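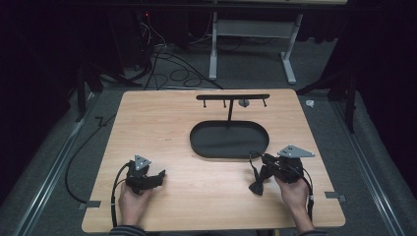 The mender of Clarkden

Vernon Desjardins keeps his bench under the only north-facing window in the shop. He repairs jewellery, mostly chains, and mostly for people who could buy a new one for less than he charges. On the morning I visited he had a necklace under the magnifier with a break so fine that I had to be told where to look.

"It was her aunt's," he said. "She wore it in the garden and it caught on a rose."

Clarkden once had a whole street of jewellers. Desjardins started there at 16, sweeping floors for a firm called Dimitriou, which made wedding rings and christening bangles. When the firm closed he bought its rolling mill and two of its benches. He has been on his own for 31 years.

The work is slow. A worn link has to be built up with solder, filed back and polished until it matches the ones on either side. Old chains are harder than new ones, as earlier repairs were often done with lead solder, which eats into gold when it is heated. He scrapes all of it away before lighting the torch. A job that looks like ten minutes can take up an afternoon.

Most of the damage he sees comes from storage. Chains are dropped into a dish together, knot overnight and are then pulled apart by someone in a hurry. His advice is to fasten the clasp, hang each chain by itself and keep pearls lying flat, because silk thread stretches under its own load. Silver should go in a closed bag if it is not worn often. Perfume goes on before the necklace.

Manon Gauthier, who has brought him her family's pieces since she moved to Cavedden, used to keep everything in a biscuit tin. She now hangs the chains inside her wardrobe door. "I wear them more," she told me. "I'd forgotten I had half of them."

He charges by the hour and gives a price before he starts. The cheapest repair is £34. The dearest last year was some £200, for a Victorian collar with 9 broken links and a clasp that had to be made from scratch.

There is no apprentice. Zachary Lévesque, a former student from the evening class, comes in twice a week to learn stone setting, and has asked about taking on the lease. Desjardins says they will talk about it after December, when the Christmas repairs are out of the way. There were two trays of them waiting behind him, each piece in a brown envelope with a surname in pencil.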